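Gelico Extends Geltier Mattress Topper Line

27 February 2026 -- Gelico today announced two new sizes of its Geltier mattress topper, for twin and full beds. Both use the same gel-foam core as the queen model, with a revised cover that can be machine washed at 95 degrees Fahrenheit.

The core is cut at the company's Opoku plant, where a second cutting line started up in January. Output is now 70 toppers per shift.

"The twin size was the most frequent request from our dealers," said Sulastri Tarigan, product manager for bedding. "The cover took longer than the foam -- the zipper had to be moved to the foot end."
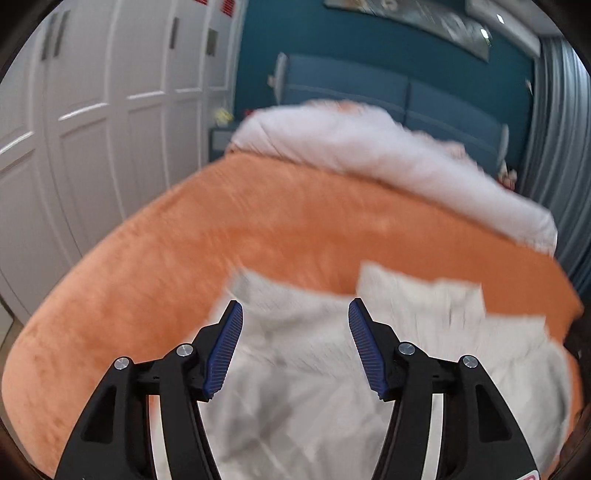 Orders are open to dealers through the Mudeo distribution network. Existing queen covers will remain in stock as spare parts. Data sheets and care labels are available on request from the Gelico press office.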